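Search this site Search

Film and Festivals, Unit 2: How a Small Film Finds Its Way to a Prize

Notes to go with the January lecture. Please read them before the seminar, and bring a pencil, as we'll be marking up a jury rulebook together.

Last time we spent most of the hour on how films get paid for, and I promised we would come to the part everybody really signed up for – the prizes. I am fond of this unit, I'll admit. I have sat through a great many awards evenings in drafty halls, and I still get a little flutter when the envelope comes out.

Let's start with the word "selection," which people use far too loosely. A film that has been submitted to a festival has filled in a form and paid a fee. A film that has been selected has been watched by programmers and given a slot. A film in competition has been put in front of a jury. When you read a poster that says "official selection," stop and ask which section it means, because a late-night sidebar and the main competition can both wear those words quite honestly.

Our running case this term is Brulix, the fictional-sounding but very real title of Lindiwe Adams's first feature, which many of you saw at the department screening. It is a quiet story of two sisters who close up their mother's repair shop. It was sent to the Ruchti festival, where 505 features came in that year, and it went on to win the screenplay prize there. The whole print and subtitling budget was 3000 dollars, so you can imagine how carefully each copy was looked after! 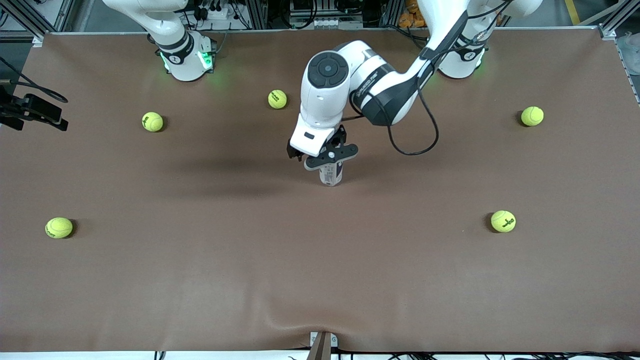

Tabletop with tennis balls and a small can.

Now, why the screenplay prize and not best film? Ambros Pichler, who chaired that jury, gave a long talk about it afterward, and I've put my own notes from it in the course folder. His main point was that juries bargain. Suppose five people love three different films. Somebody has to give way, and the person who gives way usually asks for something in return, and very often that something is the writing award or one of the acting awards. He was careful to add that he thought Brulix deserved it anyway, and I believe him, but do keep the bargaining in mind whenever you see a list of winners spread very evenly across the films.

Some rules make this sharper. At Ruchti the top film may not win a second award, so a jury that adores one picture has to choose which door to send it through. Other festivals let a single film sweep the evening. Neither way is wrong, but you can't compare two lists of winners fairly until you've read both sets of rules, and I will be a little stern about this in your essays.

A word on audience awards, which students tend to either worship or ignore. At Ruchti the audience prize is worked out from paper ballots handed in at the door, and 2385 were handed in across the whole program the year Brulix played. The organizers use the average score for each film – a full house of people who quite liked something can lose to a half-empty room of people who adored it. Think about who is likely to be in that half-empty room. Friends of the crew, perhaps, and cousins.

After the prize comes the sale. Plollix, a small distributor, picked up Brulix for theaters, and Rernico took the home viewing rights. We'll look at how those two deals fit together next time, so don't worry if the difference between them is foggy just now.

For the seminar

Read the Ruchti rulebook, sections on eligibility and on jury procedure.
Watch the shop-closing sequence in Brulix again and note where the dialogue stops.
Write a page on this: if you were on the jury, which award would you have traded away, and for what?

Pages can be handed in on paper or by email, whichever suits you. If you missed the screening, there is a disc at the library desk, and they will let you watch it in the side room with headphones.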